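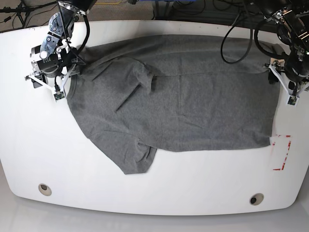

Grey T-shirt, one sleeve in and one still out.

I have been told how to fold a T-shirt by a great many people, and most of them were selling something. A board, a course, a set of drawer dividers, a book with a pale cover. I've tried most of it over the years and gone back to almost none of it, so read what follows as the opinion of a person with a full drawer and a short temper.

The first claim I'd question is that folding saves you time. It doesn't. It takes time now and gives you a bit back later, when you are looking for the blue one at 6.30 in the morning. If you live alone and own four T-shirts you can leave them on a chair. The rest of us have to do something, and the something can be done well enough on any clear flat surface bigger than the shirt.

The surface matters more than the method, in my view. A bed is too soft and the cloth sinks into it, so you pull one side straight and drag the other side out of line. The ironing board is too narrow for anything above a child's size. A kitchen table is fine once it's been wiped and dried (do dry it, damp patches show on grey like nothing else). I like a pale top because I can see the outline of the garment on it, and rounded corners because I have hips.

Lay the shirt sideways if that's how it lands. Every guide I've read wants the neck at the top, facing away from you, as though the shirt were about to be measured for a suit. With the neck to your left and the hem to your right you can reach both ends without leaning over, and it comes to the same fold.

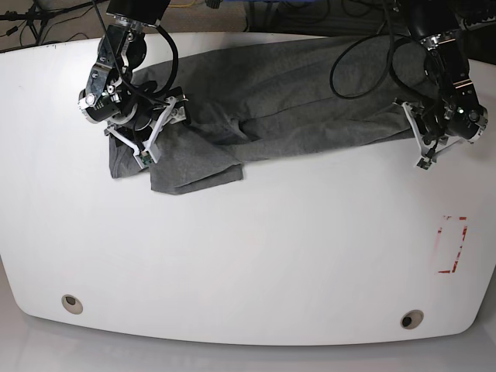 Skarkby, May

Several of you wrote in after the last page on drawers to say that your shirts come out of the fold with a ridge down the front. I had a look at my own and yes, some of them do. The drawer gets the blame for this, usually from someone with a better drawer to sell you. I'd look at the first minute on the table before I spent any money.

A long band of wrinkled cloth will stay wrinkled if you fold it as it is. Folding doesn't press anything. There's an old saying that the weight of the pile will do the ironing for you, and I tested it for 13 days with two shirts at the bottom of a stack of jumpers. They came out with their original creases and a few more they had picked up from the jumpers.

What does work, up to a point, is this:

Hold the shirt by the shoulder seams and give it one hard shake before it goes down.

Lay it down from the hem end first and let the rest follow.

Smooth outwards from the middle with the flat of your hand. Fingertips leave little tracks in soft jersey.

Look for the doubled bits at the shoulders and under the arms, where the cloth likes to tuck itself under.

Only then start on the sleeves.

I left "button the placket" off the list as we are talking about T-shirts, and I've left off the spray as well. Linen sprays smell nice. I have yet to see one take out a crease that a damp hand wouldn't.

Now sleeves, which is where people fall out with each other. My neighbour Miłosz Czarnecka folds both in at once, with his arms crossed over like a man closing a stage curtain, and is very pleased with himself about it. His shirts look all right. Mine look all right too, and I do one sleeve, smooth it, then do the other. The trouble with going at both together is that the collar gets pulled about and bunches, and you end up flattening that afterwards with one sleeve already sliding back out.

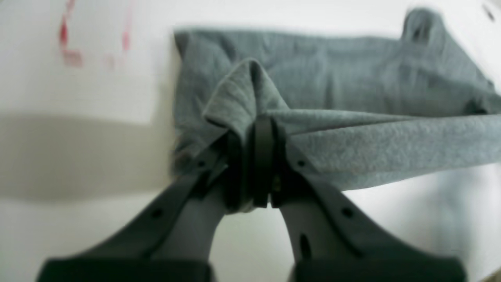 Heavier knits are worse for this than thin ones. A thick heathered cotton has some spring in it and a sleeve won't lie where it's put unless you give it a bit of a pat. Pinch a small amount of cloth when you lift, near a seam if you can, where it's firmer. Grabbing a whole handful brings up both layers and half the back as well, and then you're straightening again. If you only meant to move the top layer, rub it lightly between finger and thumb first and you'll feel the two slide apart.

While I'm on thick cloth, don't believe the label on the storage box. I bought one from Latilari that promised to hold a great many tops, and I dare say it does if they're vests. Measure the drawer, fold one of your own shirts, and see how many of that shirt go across. It's dull advice and it would have saved me a trip back to the shop in Odlow.

Folding boards get a lot of letters. I've owned a Bednarek one, a hinged thing with flaps, and it makes a very even rectangle out of a shirt of exactly the right width. On anything larger, the sleeves stick out past the flaps and have to be turned in by hand, at which point you've folded a shirt by hand and also own a board. A magazine slipped in under the collar does the same job. Slide it out before the last fold – I have put away the magazine more than once.
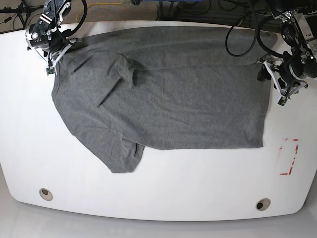
As to the body of the shirt, get the hem straight before you do anything clever. If the hem is straight and the two sides run more or less level with each other, the rest can be a mess and you'll still finish with something that stacks. A sleeve hanging down below the main panel is easily dealt with: bring it up and over, and let it turn back on itself if it's too long. It will be inside the fold and won't be seen.

Then halves or thirds. Thirds stand up on edge in a drawer, halves lie in a pile on a shelf. People get very worked up about standing them on edge, and I'll admit you can see what you've got. You can also see it if you own fewer shirts. Where I do disagree with the upright lot is over half-full drawers, as the row slumps by the middle of the week and you're back to a heap. Put a shoebox in the gap, or a rolled towel, or go back to piles.

One last thing about seams. If a shirt simply won't fold square, look at the side seams and see whether they've twisted round to the front. Cheap tubes of jersey do this in the wash and there's no cure for it that I trust. Fold to the edges of the cloth and ignore the seam completely, even if it runs across the front at a slant. I did try pulling one straight while damp and pegging it by the hem, and it was back the way it had been after the next wash, with peg marks.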